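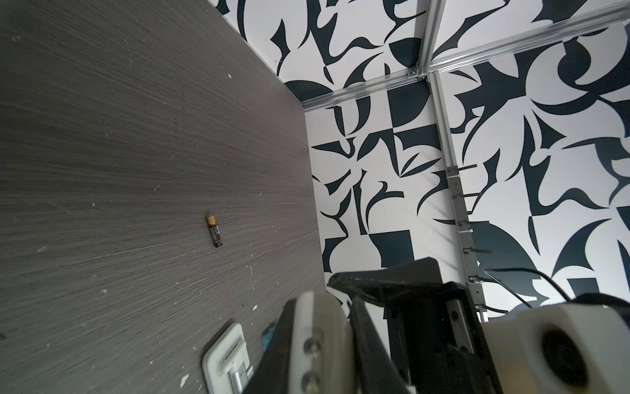
## Wanted: people who doubt gripper comparisons

Zonddale has read plenty of claims that one gripper beats another. Most rest on a handful of good runs by whoever built the thing. We don't trust those numbers, and we trust our own only a little more. So we are looking for 12 participants to drive our two-arm cell and try to prove us wrong.

You will work with small, awkward things: AA batteries, a phone stand, a little owl. Each session compares two sets of fingers under the same controller, and you won't be told which set we prefer.
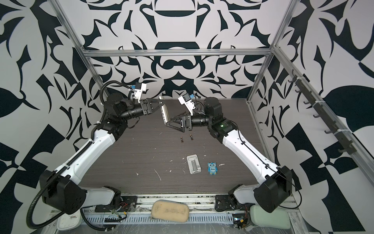 Sessions run seven to a block, with breaks. We log every attempt, including the drops – our last round came to 2,739 attempts, and Kirsty Ritchie threw out the summary because the easy picks had hidden the bad ones. We would like fewer attempts this time and better ones.

**You should**

- have used a robot arm before, any make
- be willing to write down what annoyed you
- have no stake in Ferine or Rankin, whose fingers are being compared

A wrist camera view is offered as well as the fixed one. Some of us think it helps. Nilton Grajales thinks it mostly makes people slower, and he may be right.

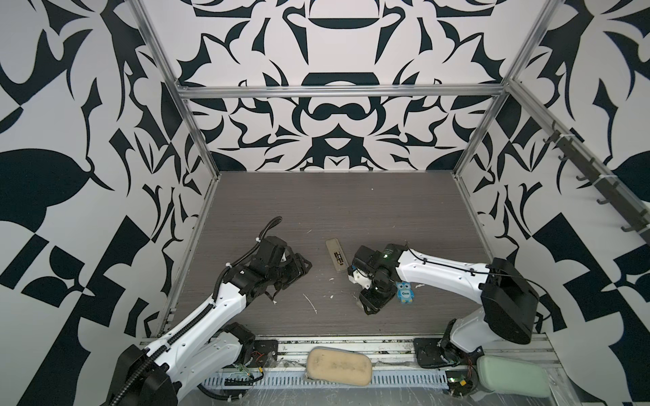
Pay is $100 per block, whether your results flatter the hardware or not. You can stop at any point and still be paid for that block. Results go out in April with the failures left in.

Write to Sawsan Tarawneh at the Zonddale front desk with a few lines on what you have worked with. No résumé needed.

Posted 9/22/22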